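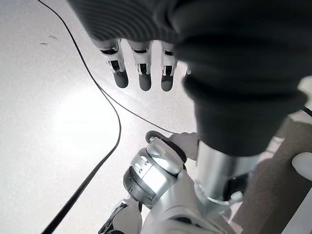

No. 6

Big supplement sort-out thread! I've been threatening to do this since September and I'm so pleased I finally got going. Everything out of the bathroom cupboard, everything onto the big white table, kettle on.

Rule one, and I'll die on this hill: sort on a pale surface. A dropped softgel is a nightmare to find on the patterned bench in our kitchen (ask my socks). On white you spot the little beggars straight away.

Rule two is my own colour system. Fish oils and other golden things at one end, tablets in the middle, mystery bottles at the far end where I can glare at them. Is it scientific? No. Do I love it? So much.
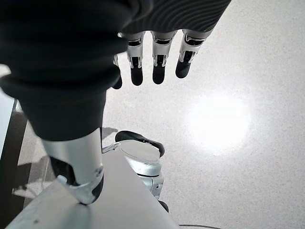 Renata Durán: do you keep the original jars or tip everything into matching ones? I went matching and now I can't tell my magnesium from my zinc, and the expiry dates all went out with the recycling

Oh Renata, I feel this! Original jars, always – the label has the dose, the batch and the date on it, and I'm never going to remember any of that. If you want it to look neat, put the originals in a nice tub. Mine's a Hillow one with a handle, 99 cents at the op shop on Herrera Street, my favourite bargain of the year.

Also: take a soft pencil and write the month you opened it on the label. I started doing this with a jar of vitamin D and it's changed my whole grocery list.
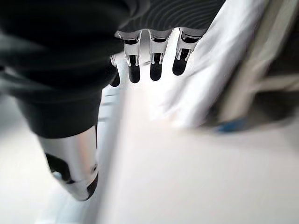

Dark sleeve, pale tabletop

Next up, the doubles. I own 3 lots of vitamin C. Three! One's from Etska, one's from Wadason and one I'm pretty sure came with the house. Oldest date goes to the front and I'm not buying more till they're finished.

Clear jars make this bit so easy, because you can see how far down you are without unscrewing anything. 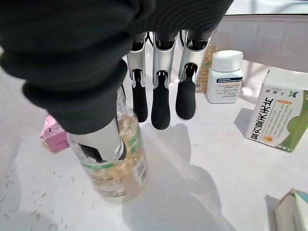

The solid white bottles are trickier, so those get a quick look under the cap and a pencil mark for how full they are. Anything past its date goes in a paper bag for the chemist, who'll take it back (please don't flush them!).

Tub goes on the second shelf tonight, away from the shower steam. Then I'm starting on the spice drawer – send me your best tips for paprika, I have some 13 packets.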